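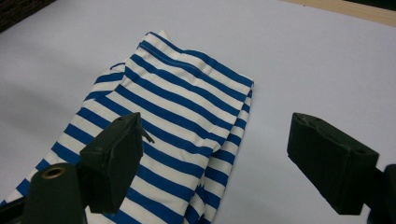

Inicio | Hogar | Lavado | Comparativas | Contacto

Detergente en tiras Nirier: tres meses de uso

Compré la caja de 70 tiras en mayo para sustituir el líquido de Barbier que usaba hasta entonces. Ocupa lo mismo que un libro de bolsillo y pesa 308 gramos, frente a la garrafa que tenía que subir a casa sin ascensor. Cada tira se parte por la mitad con la mano. Para una carga normal basta una; con media he lavado sábanas poco usadas y han quedado bien.

Lo he probado casi siempre a 30 grados, en programa corto. Se disuelve sin problema si se pone en el tambor antes que la ropa. Cuando la eché encima, con la lavadora muy llena, encontré dos veces restos gelatinosos en un puño. A 20 grados pasa con más frecuencia.
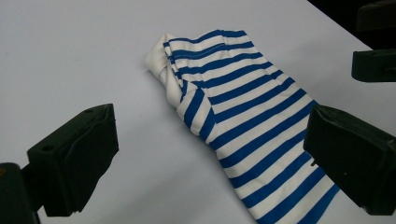 En manchas los resultados son desiguales. El café y el sudor salen a la primera. El aceite no: un mantel necesitó jabón Hinis frotado a mano y un segundo lavado. El líquido de Barbier era mejor en eso, y también con el barro.

El olor es discreto y desaparece al tender. Hay una versión sin perfume, que no he probado. El fabricante indica agua blanda o media; la de mi zona es dura y noto las toallas algo más ásperas.

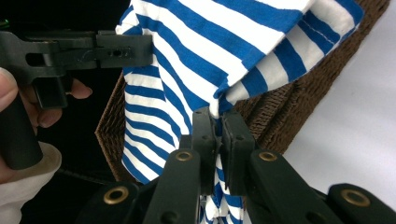
Me preocupaba el desteñido, ya que no separo mucho los colores. Las rayas anchas en azul y blanco, como las de la tela que asoma por el borde de la cesta de mimbre, son una buena prueba para cualquier detergente. En mis prendas de ese tipo el blanco sigue limpio tras unos 3 meses. No uso toallitas atrapacolor.

La caja es de cartón y cierra mal. Con humedad las tiras se pegan entre sí, así que las pasé a un bote. En Greridex la venden también en recambio, algo más barata.

Volveré a comprarlo para el lavado diario, con una botella pequeña de Barbier para la ropa de cocina.

Imprimir | Enviar por correo electrónico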